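## Getting soap scum off shower glass (my lazy method)

I put off cleaning our shower glass for most of the summer, and by May 2022 it had gone that lovely cloudy grey colour where you can't tell if the light's on in the bathroom. I tried the supermarket sprays first. They smelled like a swimming pool and did next to nothing, so I went back to what my nan used, with a couple of tweaks of my own.

You'll need:

- 300 mL plain white vinegar
- a good squirt of dishwashing liquid
- a spray bottle
- a non-scratch sponge (the white side, not the green one!)
- an old toothbrush
- a squeegee and a dry microfibre cloth

One warning before you start. Keep vinegar well away from marble, limestone or any other natural stone, as it'll etch it, and never let it near bleach. If you've had bleach in the shower recently, rinse everything down and leave it for another day. Open the window or stick the fan on too, because warm vinegar pongs.

### Warm, spray, wait

Heat the vinegar in the microwave until it's warm but nowhere near boiling, then tip it into the bottle with the detergent. Swirl it, don't shake it, or you'll be spraying foam for ten minutes (ask me how I know). The detergent makes it cling to the glass so it doesn't all end up down the drain.

Start at the top and spray the whole panel until it's properly coated. Now walk away for 14 minutes. I used to give it five and then scrub like mad, and the longer soak saves a heap of elbow grease. If it starts drying out, give it another squirt.

### Scrub and rinse

Go over the glass in small circles with the damp sponge, then rinse from the top down. Run a fingernail lightly across the glass afterwards. If it squeaks you're done, and if it drags there's still scum there, so do that patch again. Mine took two goes down low where the shampoo lands.

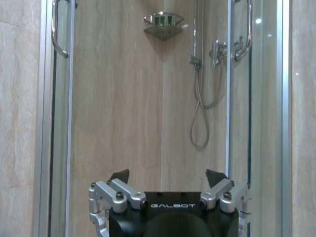
Sliding doors are fiddlier than the hinged sort, mainly on account of the bottom track. Hair, grit and old soap all collect in there and the doors start to grind. Flick out the dry stuff first, spray the track, leave it while you do the glass, then get in with the toothbrush. Slide the doors right across one way, scrub, then slide them back and do the other end. And don't forget the overlap where one panel sits behind the other! I missed it for years.

### Keeping it that way

Squeegee after the last shower of the day. It takes less than a minute, and I hang mine on a hook inside so there's no excuse. I've also switched from bar soap to a body wash, and the glass stays clear a good deal longer. I still do the vinegar once a month, usually while the kettle's on.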